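Laundry robot draws a crowd at Munthorpe open day

Two arms, one basket, a lot of questions from the floor 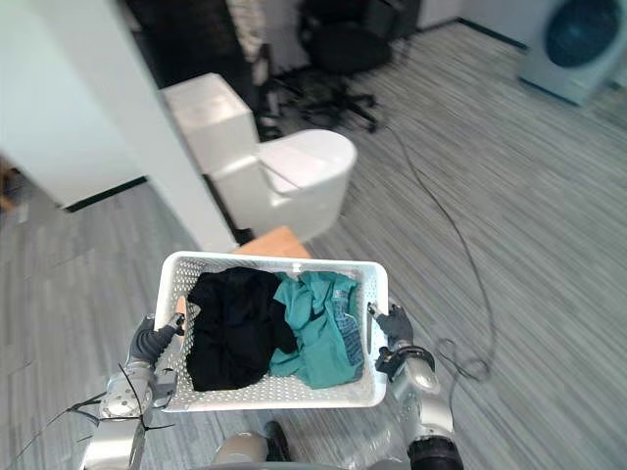
What visitors saw

Vornora opened the doors of its Munthorpe workshop on 29/08/2020 and let people in to watch its household robot carry the washing. Small groups, timed slots, masks on. 19 people came through over the day, most of them local, a few from the care sector.

The job on show was a plain one. Find the basket, get hold of both rims, lift, carry it across the carpet, set it down. Black clothes on one side, something teal bunched up on the other. Nothing folded. Elaine Lins, who ran the sessions, said the team had stopped using neat loads months ago.

"People's washing isn't neat," she said. "We used to put in three folded towels and it looked great, then somebody brought in their own stuff from home and the whole thing tipped."

The practice area is laid out as bits of a house — washing machine against the wall, toilet by a partition, striped office carpet underneath the lot. A visitor asked if the toilet was plumbed in. It is not.

How the day ran

Three sessions, each with a short talk first and then the lifting. The first started late after a problem with the sound. In the second the robot was asked to carry the basket out and back, and did it, slowly. One stop in the third session, when Ms Lins pressed the button herself because a visitor had leaned over the tape to get a better look. She started it again and the run was finished to a bit of clapping.

The speed came up more than once. Imani Bellamy manages a supported housing block on the other side of town and had come with two colleagues. She said she had expected it to be quicker.

"I could of done the stairs twice in that time," she said. "But I've got residents who can't lift a full basket at all, so slow is fine. Slow and doesn't drop it."

She also wanted to know about wet washing, which weighs a good deal more. The team said heavier loads were being tried but were not part of the open day.

Stairs were the other big one. No is the answer, not this machine. It works on one level and the company has no plans to change that for now.

Grip, and where to put the thumbs

Aarne Suominen looks after the hands. He spent most of the afternoon at the side table, letting visitors feel the edge of a spare basket and explaining why a rim is harder than it looks. Hold too near the corner and the load swings. Hold too lightly and the plastic slides when the clothes shift.

Each side is gripped on its own but the two arms have to agree on height, he said. A small tilt is allowed. Anything more and the robot is meant to stop and level up before it goes on.

Asked wether it could manage a wicker basket, Mr Suominen said "some of them". Soft fabric bags, no.

The software that plans the lift is called Drelidari and was written in house. A screen by the door was supposed to show what it was doing step by step, though it froze during the first session and was switched off until after lunch.

Money and dates

No price yet. Solange Bastos, for the company, would not be drawn on one and said it was too early to talk about sales. What is planned is a trial in 16 homes, with the addresses found through the Figueiredo housing trust, which has also lent a flat for testing. Households will have a member of staff present at every visit to begin with.

The trial is due to start in December, if visits indoors are allowed by then. Ms Bastos said the date had already been moved once this year and she wasn't going to promise.

Some visitors were not sold. One man said he would rather have a decent trolley. Another asked who pays if it scratches the floor, and was told the company does during the trial.

Children got the last half hour. They were let in behind the tape with the power off, two at a time, and mostly wanted to shake hands with it.

Next visit

A second open day is being looked at for the same month as the trial, numbers again limited. Brândușa Crăciun is keeping the list and asks that people give a phone number as well as an email, as several of the confirmations for this one went astray. Under-12s need an adult with them. Parking is at the rear of the building, not in front of the bakery — the bakery has asked us to say so.

Filed under: Local news, Technology, Open days

Contact the newsdesk | © Munthorpe community news | Back to top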